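Ticket Trivska — export des étiquettes, accents perdus
Ouvert par : Tyra Ekström
Suivi : Edeltraud Ruppert
État : en attente

Depuis la mise à jour, le nom Öberg sort « Ã–berg » sur les étiquettes du dépôt de Koltholm. Trovov n'a pas le problème.
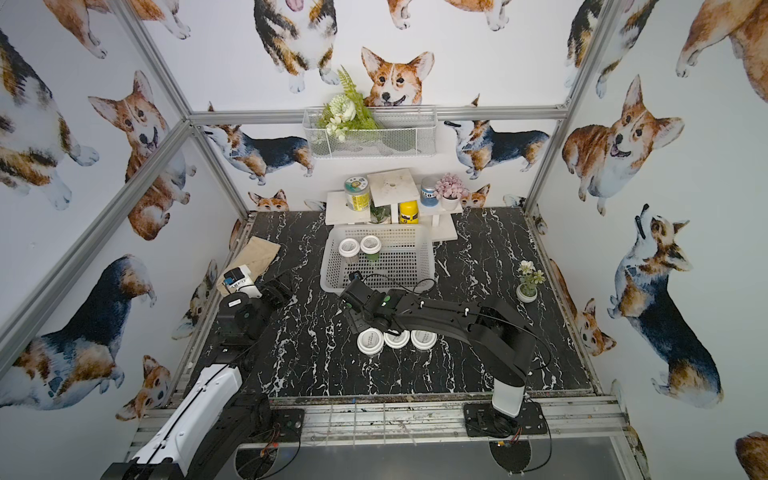 Le fichier CSV est bon à l'ouverture, en UTF-8. L'erreur apparaît au moment de l'envoi à l'imprimante — le pilote relit tout en Windows-1252. Pilote réinstallé sur le poste 4, même résultat. Redémarrage du spouleur, pareil.

6 avril 2019 : page de codes forcée dans le modèle. Trois étiquettes de test correctes sur le poste 4.

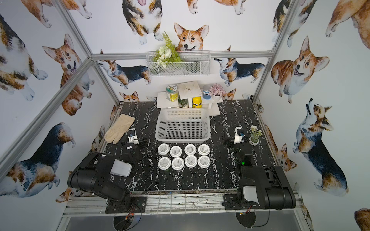
Faut-il refaire les anciens exports ?
Seulement ceux imprimés après la mise à jour, les fichiers eux-mêmes sont intacts.

Reste à faire : postes 6 et 9.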